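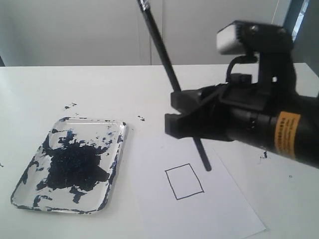

What paper is best for potato printing?

Plain, cheap, slightly rough paper, every time. Glossy stuff lets the paint slide about and you get a smear where your star should be.

I have fallen for potato printing in a big way this winter. I hadn't touched it since primary school, and then I picked up an old craft booklet in Tivholm market and stayed up far too late cutting triangles into a bag of Maris Pipers. It's such good fun! You cut, you dab, you press, and the shape appears, a bit wonky and all the better for it.

My paper comes from Marciniak, the stationer's by the station, who sell it in packs of 100 sheets. The paint is a dark blue one called Fudden that goes nearly black if you lay it on thick (I always do). I did try a posher tube from Etis and the colour was gorgeous, but it dried on the potato before I'd got three prints out of it.

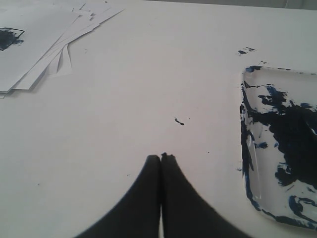

White paper and a blotch of blue-black paint.

Squares are harder than they look, by the way. My corners go round after a few presses because the potato softens, so now I cut two of everything and swap over when the first one gets tired. Blot the cut side on a tea towel before you start. I skipped that for my first batch of cards, 32 of them, and most had a watery halo round the edge. I sent them anyway.

The next plan is wrapping paper for a birthday in March – a repeat pattern, leaves in rows, perhaps with a second colour on top if I'm feeling brave. I've been drawing layouts on the backs of envelopes all week and I can't settle on one. Close together looks rich and busy, but spaced out is much kinder when you wobble. 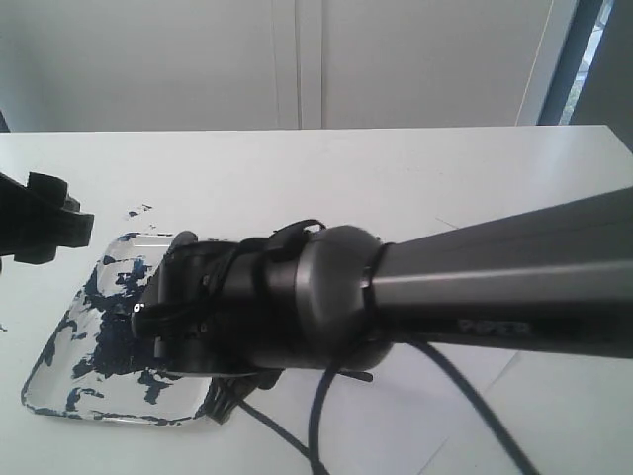 How long does a cut potato last?

A day at most, kept in cold water in the fridge. After that it goes rubbery and the fine lines close up, so cut a fresh one and use the old one for big plain dots.

I'm off to buy more potatoes. If you've managed a decent leaf vein, please tell me in the comments which knife you used!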